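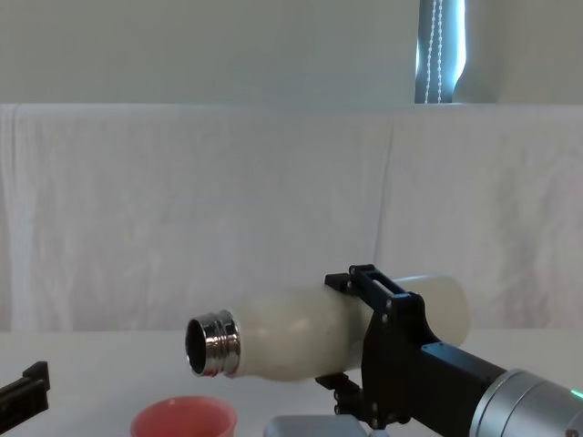 Closed-back or open-back: two ways to build a home headphone

Wumard and Hatar both sell a wired, full-size headphone intended for use at a desk or in an armchair. The two cost nearly the same and share a broad outline: a padded steel headband, oval ear cups and a detachable cable. They differ in one respect that affects almost everything else. The Wumard Khalaf has sealed cups. The Hatar Gurnness has cups with a mesh outer wall, so that air and sound pass freely in both directions.

I used each pair as my only headphone for most of September, with the same amplifier, the same files and, where possible, the same volume. Levels were matched with a meter and a test tone before any direct comparison. Small differences in loudness are easily mistaken for differences in quality, and a decibel is enough to do it.

Construction

The Khalaf uses a hard plastic cup with a layer of damping felt behind the driver. The driver sits parallel to the ear. Its pads are synthetic leather over foam, and the seal they form against the head is part of the acoustic design. If the seal leaks, bass falls away quickly. Wearers of thick-framed glasses will notice this. Pressing the cup gently with a finger while music plays shows how much is being lost.

The Gurnness has a larger driver, tilted forward by a few degrees so that sound reaches the ear at a slight angle. The pads are velour. They are cooler than the leather type and do not stick to the skin, but they collect dust and hair, and they compress sooner. Both makers sell replacements. The Khalaf pads clip in with a plastic ring. The Gurnness pads stretch over a lip and take patience to fit the first time.

Clamping force is higher on the Khalaf, as it needs to be for the seal. After two hours I wanted a break from it. The headband can be bent slightly to relax it, and the manual gives instructions. The Gurnness could be worn for an afternoon without discomfort, although its headband padding is thin at the crown and I felt it there before I felt it anywhere else.

Cables

The Khalaf cable enters the left cup only, through a standard small jack with a twist lock. Any cable with a narrow enough plug will fit. The Gurnness takes a cable into each cup using a two-pin connector that I have not seen on another make. It holds firmly, but a spare has to come from Hatar, and the supplied cable is long enough to catch under chair wheels.

Frequency response

On the Khalaf, bass is raised below 100 Hz by a moderate amount. Kick drums and bass guitar have weight, and the lift does not spread far into the lower part of male voices. There is some thickness near 400 Hz, most obvious on cello and on spoken word, which I put down to reflections inside the cup. Treble is smooth and a little reserved. Poor recordings are easy to tolerate.

The Gurnness is flatter through the midrange, and voices are more natural as a result. Bass extends lower than I expected of an open design but has less force. Treble has a peak at the top of the vocal range that brings out consonants. On most material this reads as detail. On bright recordings it becomes tiring, and a cut of 4 dB with a narrow filter removed the problem on my system.

Stereo image is the area where the two are furthest apart. The Khalaf places instruments on a line between the ears, with good separation left to right and little sense of distance. The Gurnness moves them slightly outwards and forwards. Neither resembles a pair of loudspeakers, but the second is closer to it, and orchestral recordings benefit most.

Isolation and leakage

The Khalaf reduces speech in the same room to a murmur once music is playing. Low-frequency noise, such as a bus idling outside, gets through almost unchanged, as it does with any passive design. Leakage is small at normal listening levels.

The Gurnness offers no useful isolation. A washing machine in the next room was audible during quiet passages. It also leaks enough for someone on the same sofa to follow the tune. For recording vocals this rules it out, as the microphone will pick up the backing track.

Driving them

Both will play from a laptop socket. The Khalaf reaches a comfortable level with the control at half way. The Gurnness needs more voltage, and on a phone adaptor I ran out of volume with older classical recordings. A modest desktop amplifier is enough, and I heard no change on moving to a costlier one.

Choosing between them

A shared room, an office or a recording booth calls for the Khalaf. In a quiet room, with an amplifier already to hand, I would take the Gurnness and apply the treble filter. Buyers who wear glasses should try the Khalaf before paying for it, and should listen for the bass.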